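3.2 How we coded the complaint letters

I should say up front that I came into this part of the project thinking it would be the easy bit. We had over 1,000 written complaints about the conduct of local election staff, all lodged with the county office in Padari before and after the October vote, and I figured we'd read them, sort them, and move on. It took most of the winter.

The trouble started with the word "bias." People use it for everything. A voter in Dollstead wrote that the poll workers were biased because the line moved slowly in the afternoon. Another used the same word for a precinct captain who, she said, wore a party button while handing out ballots. Those are very different complaints, and if you lump them together you get a big scary number that tells you next to nothing. So we split the letters into 4 groups: delay, access, partisan behavior by staff, and everything else. I still don't love "everything else," but I couldn't find a better home for the letters about parking.

Two of us read every letter separately and then compared notes. Where we disagreed, we talked it through, and if we still disagreed the letter went into the last group. I was the stricter reader (I wanted a named place and a described act before I'd call something partisan), and my coauthor was more generous. We went back and forth on this for weeks – I think we were both a little bit right.

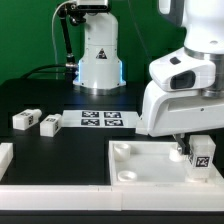
Figure 3. Robotic arm and gripper with a marked block in a shallow tray.

Once the groups were settled, we matched the letters to precincts. Fludura has 30 precincts and most of them were simple to match, but the Ardeleanu district was redrawn the summer before the vote and plenty of people there wrote down their old precinct name. We used the street address when we had one. When we didn't, we left the letter out of the precinct tables and kept it in the overall totals, so the two won't add up to the same thing. Please don't write to me about that!

We also called 50 of the letter writers to ask what had come of their complaint. These were short calls, and I made a good share of them myself from my kitchen table. Many people just wanted to know that somebody had read the thing. A few had gotten a form reply, and one man read his out loud to me, twice, with feeling. We don't treat these calls as a sample of anything, and I only use them in Section 5 to help make sense of the reply times.

One more wrinkle. The county warned its staff in writing, shortly before the vote, that anyone caught favoring a candidate would be pulled from duty. We have the memo but we don't know which offices passed it along or when. I'd hoped to compare precincts that got it early with ones that got it late, and that comparison isn't in this paper. The letters themselves almost never mention it.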